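Search this site Search Go

Vimero: Does the Planner Help, or Does It Just Look Busy?
Student project report, October
Author: Baranauskienė

Our group took over the Vimero code from last year's team. Their report says the task planner made the simulated arm "much more reliable" at kitchen pickups. I went in doubting that, and I still do.

The planner breaks a request such as "get the tomato" into steps and hands each one to the motion code. We ran 300 trials with it on and 300 with it off, in the same Skudusar house scenes. The gap in success was small enough that a different random seed wiped it out. Last year's team used 2 seeds. We used 7.

Most failures had little to do with planning. The perception module lost the target when the camera was tilted, and the collision checker was set so loosely that it passed paths running straight through cabinet doors. Tightening it fixed that and made the search hit its limit of 2000 nodes far more often. I can't call that progress.

2 comments · 7 shares

The Elent logging tool was worth keeping. It saves the view and the gripper state at every step, so we could argue over records instead of memories. I would want the camera problem sorted out before anyone spends another term on the planner.
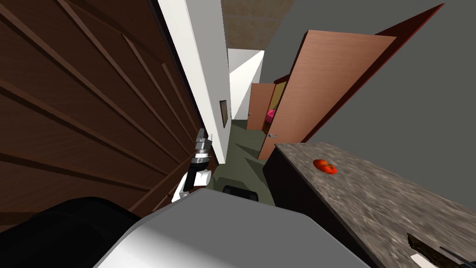
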